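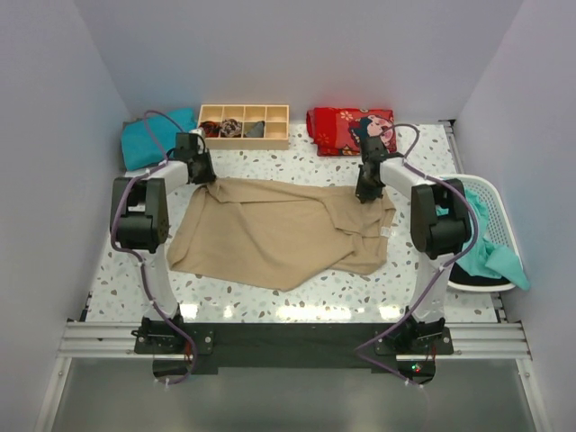
Teal fabric, tan cloth, speckled worktop.

1/ Right, the Clurodik "lost album". I've now read the press release twice and listened to the thing three times, and I have questions. Thread.

2/ For anyone who missed it: Lurov are putting out what they call a lost record by Clurodik, the two-piece who used to support everyone at Givwood and then stopped. The story is that the tapes sat in a cupboard for years until Henrique Barreto found them while moving house. Lovely story. I have heard it told about at least four other bands.

3/ Lost how, though? Half of these songs were in the live set. I stood at the back of Givwood and heard the one with the broken organ every time they played, usually while queueing for a drink. If you were going to those shows you've known this album for years, just with worse sound and more talking over it.

4/ The press release says "recorded in one night, untouched since". Put headphones on and go to the second track. There are two Raquel Fonsecas singing, and a third turns up in the chorus. I don't mind overdubs. I mind being told they aren't there.

5/ And the drum machine. I'm not a gear person and I'm happy to be put right, but it sounds very clean for something off a cassette that supposedly had to be baked before it would play. The hiss also fades out politely between songs. Tape hiss has never been that considerate in my house.

6/ Somebody has already replied to say "does it matter if the songs are good". Fair. Some of them are! The closer is the best thing they've done, eighteen minutes that mostly sit on one chord, and when Fonseca finally comes in it's properly eerie. I'd have bought that on its own without the cupboard.

7/ The price is where I get grumpy. 150 copies on vinyl, hand-numbered, gone in an afternoon. Then an email the same evening: a "second edition" of 400, different coloured sleeve, same record. So the people who panicked at lunchtime have the rare one, and everyone else has the one Lurov presumably had lined up all along. I can't prove that last bit. It was a very quick email.

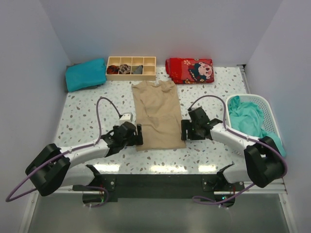
8/ To be fair to the band, I don't think much of this is coming from them. Fonseca did a short chat on the Henriques shop podcast in April and, asked about the tapes, said "some of it's old, some of it's sort of old" and laughed. That's a better line than anything in the press release and I wish they'd printed it on the sleeve.

9/ Barreto in the same chat: "I did find a box. There were a lot of boxes." Make of that what you will. The host moved on to asking about cats.

10/ Reviews so far have been what you'd expect. I've counted the word "haunted" in every one I've read, and two of them have the same sentence about "a transmission from another time", which is in the press release, third paragraph. Come on. At least shuffle the words.

11/ What I'd like from Lurov is dull stuff. When was each track recorded? What was added later? Who mixed it? The sleeve has 8 songs listed and no dates, no engineer, no room. There's a poem, though.

12/ Somebody's asked if I'm going to the launch at Givwood. Yes, obviously. I want to see how two people play that second track with three voices. If they do it I'll come back here and eat some of this.

13/ Small correction to 7: I'm told the second edition has a lyric insert as well as the other sleeve. So same record, plus a sheet of paper. Noted.

14/ And for the person in my messages calling this a hatchet job – I own everything they've put out, including the split single with the label on the wrong side. I'm allowed to be annoyed by a cupboard.

15/ If you only want to hear one, skip to the closer. It takes a good while to get going, so put the kettle on first. The digital version is still up and costs less than the postage on the vinyl. Muting this now, I've got work in the morning.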